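Bench notes from the Findside repair room

Sunday, May 10, 2020

Quick one this time, not much time between jobs. The Zinow towers are still coming in, the Wiegand lot is still waiting on a van, and the sorting plate has gone down on the bench at last. So, parts first, then the towers, then a plea for screws.

The old system was jam jars and a biscuit tin. Fine for screws, hopeless for anything with a pin on it. Memory sticks ended up under leaflets, and one of them went home in a coat pocket in November and came back after the wash. Enough. We asked for something with proper places in it, all one piece, that stays put when you lean on the bench.

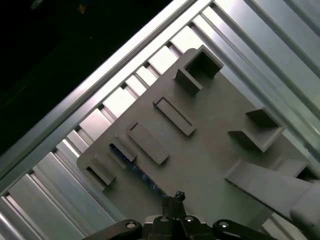 ON THE BENCH

Grey all over, sockets and slots standing up from the surface. The square boxes are the deep ones, the long narrow slot is shallow. The idea is simple – a part comes out of a machine, it goes straight into a place, it stays there until somebody has written it up. No piles.

House rules, such as they are:

Nothing goes on the plate without a ticket number in the book.
Processors never go in the same box as screws. We have been through this.
Memory in the slots, one machine at a time. If you stop for lunch halfway, finish the machine first or leave a note.
Empty the plate before you lock up. All of it.

No labels on the places yet. Suggestions so far have been colours, numbers and animals. Animals is winning, which tells you somthing about the Tuesday lot. Put your vote on the sheet by the kettle.

Now the towers. Zinow had a clear-out and offered us the lot, good solid office machines, heavy, dull, easy to get into. That last bit matters most. Plastic latches and rails save a lot of swearing compared with the Zallitz ones we did before, where every drive wanted a different screwdriver and a small hand.

What we do with each one. Lay it on its side, panel off, then look before touching anything. Look for dust, swollen capacitors, cables somebody has forced. Take a photo on your phone of how the cables run, you will not remember. Then strap on, and only then start unplugging. Ticket on the chassis, not on the side panel – panels get swapped and then we have a mystery machine. 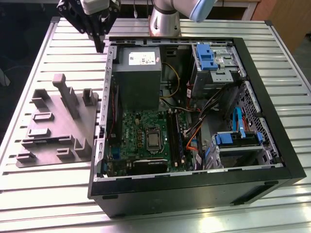
Findside Repair Room, Hardware Group

Side panel off and most things in view from up here, power supply in the corner, board below it, the bright blue latch on the optical bay. Drive rails are blue as well. Blue bits are nearly always the bits you're meant to press or slide, worth telling new people on day one.

Drives come out first and go in the locked cupboard, every time, even if the owner swears it was wiped. We wipe them again. The form is 2 pages and yes you have to fill in both. Memory next, then the graphics card if there is one. Power supply stays put unless it smells.

A few things people keep asking:

Can we keep the old cables? Yes, if they're whole. Coil them loosely, no knots.

Do we test before stripping? Yes, if the power supply looks sound. If it doesn't start, no heroics.

What happens to the bare cases? Wiegand takes them with the scrap metal. They want 900 kilos before they'll send the van, we are not there yet, hence the wall of cases by the back door. Please don't stack them any higher.

Is there a target? Sort of. The grant says 2000 parts logged by the end of the year. Parts, not machines, so the book matters. A stick of memory nobody wrote down doesnt count.

Processors. Take your time with these. Lever up gently, hold by the edges, no thumbs on the top. Have a clear box on the plate ready before you lift. If the lever feels stiff then stop and ask.
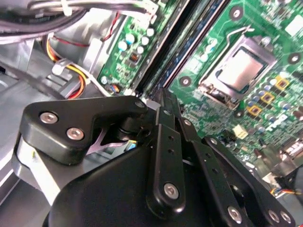 Processor in its socket, memory slots alongside.

Wanted: anti-static bags, any size, clean. Small cross-head screwdrivers, ours walk. Case screws by the jarful. A lamp with a bendy neck. Please no more printers, we've 24 and no shelf.

Next item is the cable amnesty, details on the door. Tickets book is back in the top drawer – leave it there please.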